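10/13/23

Soap trials, bar batch with the Damberg oil blend

Continued with the recipe from August, the one that cracked on top. This time I lowered the lye solution a little and let both parts cool longer before mixing. Oils 1000 g in total, water 200 g less the part I kept back for the clay. Trace came slowly, but it was even, and I did not need to scrape the walls of the pot so much as before.

Shade and light on the white top, things along the right side.

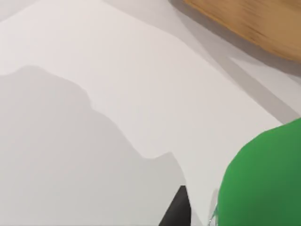

White tabletop, shadow on the left.

The Matar clay must be wetted before it goes in. I tried it dry in one mold and got small gray points which do not go away with stirring. With the wetted clay the color is smooth, a bit paler than I wanted. Poured 2 molds, covered them with a board and a towel. Please do not lift the towel to look, the surface gets ash when the air is cold.

Fragrance: the Ilalley lavender is weak after the cure, at least in the old bars. I added it at the very end and stirred by hand only. Maybe next time I will use the Grekov one – it is stronger, but it makes the mass thick very fast and then there is no time for a nice pour.

For the melt-and-pour samples I will heat the base in short steps and stir between them. Long heating gives bubbles, and also the base sweats later. Spray of alcohol on top before it sets, as usual.
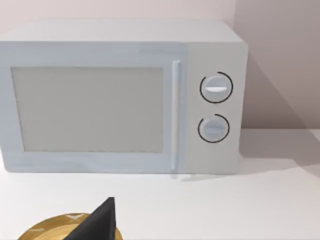

White microwave, front with door and window.

Note on old bars: the edges are hard now, the middle still gives a little under the thumb. I will leave them on the rack for 2 more weeks and turn them over when I pass. The label sheet still says "olive", which is wrong for this blend, so the text must be changed before we wrap anything.

To do: order more clay, find the lid of the small scale, write the lye amount in the big table also. I think the pH strips are too old, the color stays between two fields and I cannot decide which one it is.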